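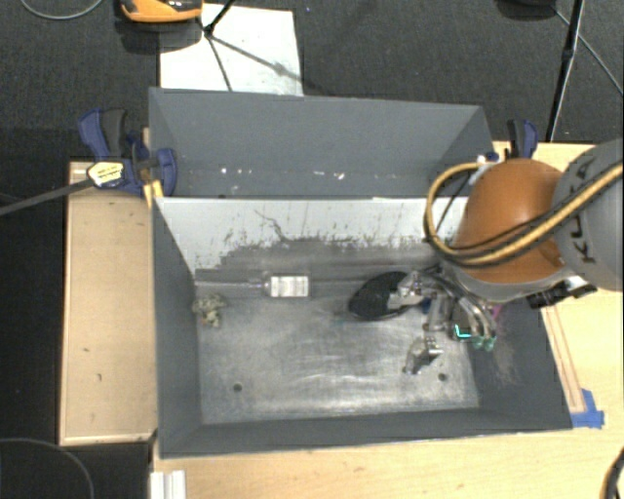 Surface wear on the gray sorting bins at Vusberg is now graded at each stock check, and the grade goes on the bin record along with the contents. Until this year the record had a single field, "serviceable," with a yes or a no in it, and almost every bin passed. A bin can hold its contents perfectly well and still make them hard to sort. Take a floor worn to pale streaks and cloudy smudges, with soft reflections over the top of them: a small clear bottle lying on its side against the far wall is located mostly by its broad white label, and a silvery gray piece near the front wall has little contrast with the surface under it. A black oval item at the back of the same floor is far easier to pick out. The revised grading covers this difference directly, and the rest of this item sets out how it is applied.

Scope

The grading applies to the 66 gray bins on the small items benches. Shelf trays, lidded boxes and shipping cartons are not included. Bins are graded empty, after dry wiping, under the normal bench lights. Do not use a flashlight for the first pass. Low-angle light shows every scratch and pushes the grade down for marks that make no difference in use. A flashlight may be used on the second pass to look at corners and at the line where the walls meet the floor.

Grades

Grade 1. Floor evenly colored, with light scratching only. Walls clean or lightly marked. No action.

Grade 2. Floor rubbed or streaked across part of its area. Drips, speckles or scuffs on the walls. Wash, regrade, return to use.

Grade 3. Floor streaked or clouded over most of its area, or any wall mark that branches. Wash and regrade. If the grade does not change, use the bin for dark or brightly colored items only, or fit a liner.

Grade 4. A mark on any wall or floor that catches a fingernail along its full length, a split seam, or a distorted rim. Remove from the bench.

Branching marks are listed separately at Grade 3 for a practical reason. A straight scratch normally comes from something being dragged along the wall. A thin branching line may also be a scratch, but it should be checked by touch from both sides before the bin goes back. If it can be felt on the outer face, treat it as a crack and assign Grade 4. If it can be felt only on the inside, record it as a scratch and note which wall it is on. The record form uses near, far, left and right as seen from the bench edge, and the bin should be put back facing the same way so that the notes still apply.

Washing

Use warm water and the standard bench detergent at 50 ml to a full sink. Soak for 10 minutes, then wipe with a soft cloth in one direction, rim to floor. Scouring pads are no longer permitted. They remove drips quickly and leave a rubbed band on the wall that cannot be taken out afterward, and several bins now at Grade 3 show this. Rinse, stand upside down on the rack, and leave until fully dry. Residue collects in the lower corners and at the edges of any holes in the floor. Clean those with a cotton swab.

Bins with holes in the floor need one further check. Compare the smallest item on the contents list with the hole. Anything that passes through, or that lodges in it, goes into a lidded box inside the bin. This was already in the bench instructions but was not being done consistently.

Liners

The Jandum liner in matte white was tried on the Yeo bench from the end of the summer. It lies flat, cuts cleanly with ordinary scissors and does not slide when the bin is tilted. Against it, clear and metallic items are easier to find. Beige and cream items are harder to find, and the same applies to white labels. The matte blue version performs better across mixed contents and has been chosen as the standard. A first order of 50 blue liners has been placed. White liners already fitted may stay in place where the contents are dark.

Liners are cut to the floor only. Do not run them up the sloping walls, as the material lifts at the fold and small parts work their way under it. Where the bin floor has holes, mark them through and punch the liner to match.

Mixed bins

A mixed bin holds items of unrelated shape and finish, and it takes longer to sort than its item count suggests. Two points are worth repeating. Bottles should be placed with the label up, because a bottle that has rolled label-down cannot be identified without handling it. Irregular items tend to settle in the corners, where the walls shade them, and should be moved toward the middle of the floor when the bin is topped off. The contents limit by weight remains at 500 g for bench bins, including any inner box.

Records

Enter the grade in Ralow under Condition, not under Comments. Comments are not searchable, and the replacement list is drawn from the Condition field alone. The entry needs the grade, the wall or floor affected, and whether a liner is fitted. Entries without a location will be returned to the bench for completion.

Grade 4 bins should be stacked on the lower shelf by the wash sink with the label turned outward. Replacements will be issued in January in the order the entries were made.

Posted 13 Dec 2025 by Vusberg Stores Desk
Filed under: Bench Notes / Storage and Handling
Last updated: January, wash instructions reworded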